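4. Oiling the worktop

Read this section through before opening the tin. Applies to all Morik solid wood tops.

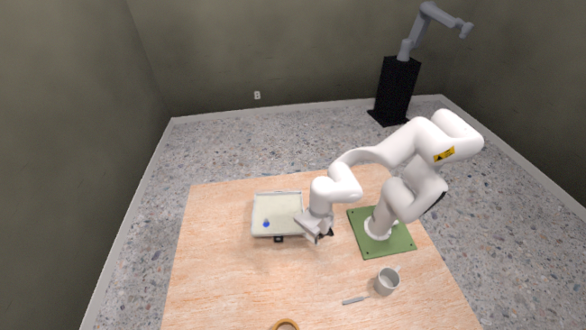 Do the underside first if you can get at it. Most people skip it and then the top cups.

1. Sand with the grain, 180 grit. Wipe off dust, dry cloth.
2. Stir the oil – don't shake.
3. Thin coat, lint-free cloth. Leave 30 minutes.
4. Wipe off all the excess. Any left goes sticky and wont cure.
5. Repeat steps 2 to 4 until you have 3 coats, overnight between each.

Note: no water on the surface for 72 hours after the last coat. No hot pans either, use a trivet.

CAUTION: oily rags can catch fire on their own. Soak in water, lay flat outdoors to dry. Never bunch them up in teh bin.

Re-oil every April, or sooner if it looks dull. Edges and any cut-outs too.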